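Simulated lumber, real coffee: an afternoon at Skiria

The Estness train drops you on the wrong side of a canal, and the footbridge is up a hill for reasons known only to whoever built it in 2009. I mention this because the invitation to Skiria's open day said "five minutes from the station," and I arrived 15 minutes late and missed the welcome talk. A man at the door gave me a sticker anyway.

Skiria writes software for robot arms: motion planning, grasp selection and the tools for finding out why either one has gone wrong. Visitors hoping for heavy machinery were steered toward desks. There were a lot of desks.

The first stop was Dzene, the planner. You give it a start, a goal and a list of things not to hit, and it comes back with a path. The engineer at the screen let us drag the goal somewhere unkind, and the planner took its time and then produced a route that looked like someone reaching for a dropped phone behind a sofa. Legal, but ugly. A second pass smooths it out, and she showed us the two joint-angle plots on top of each other. I liked that she left the ugly one up while she answered questions.

Somebody asked what happens if there is no path. It says so, she told us, and that took longer to get right than you'd think. Earlier versions would go on hoping until the timeout.

Next came Troririco, their test runner, and for me the best part of the day. Every change to the planner or the grasp code sets off 400 simulated episodes overnight, with shuffled object positions, shuffled lighting and floor colors that I can only call brave. In the morning there is a table of failures, sorted by which piece of software is thought to be guilty. Perception blames planning, planning blames contact settings. It was like any office I've worked in, except that here you can replay the argument from a saved seed.

We were allowed to step through one of the wood-handling episodes. The controller switches modes near contact, from following a position to minding the force, and the slider on the viewer let us creep up on that moment one tick at a time. I spent longer on it than was polite - there was a line behind me.

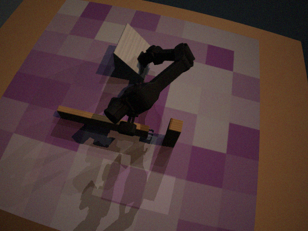 Wood-handling in the simulator, with the gripper down near one end of the plank.

The last 20 minutes were questions, mostly about how much of this survives on real hardware. The answer was friction, several times over. Simulated wood is well behaved, and they vary its mass and grip between runs to keep the controller from getting comfortable.

Coffee was good, cookies were gone by four. The footbridge is easier on the way back.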